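Saavedra Workshop Notes
@saavedra_bench
20th September

Handover thread. Goal for this month: pass a cylinder from one arm to the other without the table taking part. Both arms are on the shared bench at Bultance. The control code is mine and so are the mistakes.

Setup for anyone new: two arms, one torso, parallel-jaw grippers, one head camera. The planner is Bruvivow, an old branch, because the newer one changed how it reports joint limits and I haven't ported my wrappers yet.

The test part is a brass-colored cylinder. It's shiny, it rolls, and it has no flats to register against. A square bar would be easier, and I'd learn less from it.

The sequence is simple on paper. Arm A holds. Arm B closes. Both hold for a short overlap. Arm A opens. All the trouble is in the overlap.

During the overlap you have a closed chain: base, arm, part, arm, base. Any error in either arm's calibration becomes force in the part. Two position controllers will fight each other through it until one of them faults.
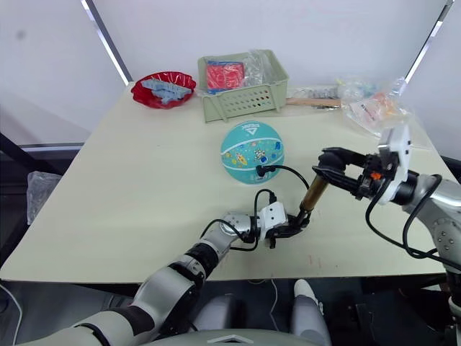
Cylinder between the two grippers, right jaws on the upper end.

First fix was compliance. I dropped the stiffness on the giving arm during the overlap and left the receiving arm stiff. Only one arm gets to have an opinion about where the part is.

Second fix was timing. I had been releasing on a fixed delay. Now the release waits for the receiving gripper to report a stable width for 100 ms. The report is noisy, so I filter it, and the filter costs a little time. Fine.

Third fix was calibration, which I'd been avoiding. Touching the fingertips to a pin at several poses gave me an offset between the two bases of 5 mm along the long side of the table. I had been blaming the grippers for that 5 mm since January.

Numbers, same grasp poses, same speed. Before: 100 attempts, 34 faults, nearly all in the overlap. After all three changes I've only run a short batch, so I won't post a rate yet.

Approach angle matters more than I expected. If the receiving fingers come in square to the cylinder axis, the part centers itself between the jaws. Come in tilted and one finger edge touches first, the part twists in the other gripper, and the width reading looks stable while the grasp is bad.

So width alone is a poor signal for a good grasp. I added a check on wrist torque. If it changes by more than a set threshold while the width is settling, back off and try again from a slightly different angle.
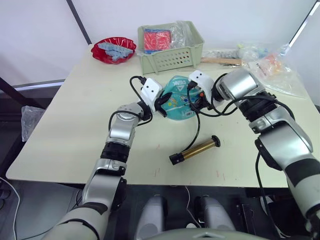

The other thing I needed was a recovery path. If the part ends up on the table, the old code stopped and waited for me. The new code looks for the long axis, picks whichever arm has more room to its joint limits, and plans a top-down grasp across the middle.

Axis detection on a shiny cylinder is annoying. Highlights run along the body and the segmentation likes to split it into two thin objects. I merge any two blobs whose axes are nearly parallel and close together. Crude. It will break the day I put two parts side by side.

Cables next. Slack that is harmless in one pose is a snag in another, and the planner has no idea the cable exists. I've put a fat keep-out cylinder around each forearm in the collision model. It rules out some perfectly good poses. I'll take that over rerouting everything.

Fingers: stock ones for now. I printed a pair with a shallow V groove in Grastden filament. They center the part well and leave no usable flat for anything else. They're in a drawer.

Next job is handing over a part whose far end has to meet something small. Then the grasp has to be good along the axis too, and sliding a little during the overlap stops being acceptable.

Plan is to have the arm with the long part hold still and let the other do all the fine motion. Moving both at once doubles the error sources and gains me about nothing. 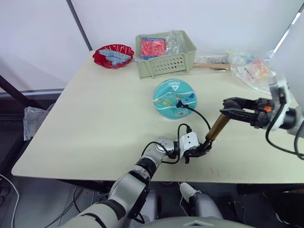 tallow_and_tin replied: Why not run the overlap in force control on both arms and drop the stiff/soft split? I did it your way on a smaller pair and the soft arm sagged under the part's weight every time.

Tried it briefly. With both in force control the pair drifts, slowly, and whatever I do for the drift ends up being position control again. Sag is real. I feed forward the part weight on the giving arm and ramp it down as the other one closes.

Ramp is linear. Haven't tried anything smarter.

Config files go up once I've taken the hard-coded paths out. The Bruvivow port comes after that.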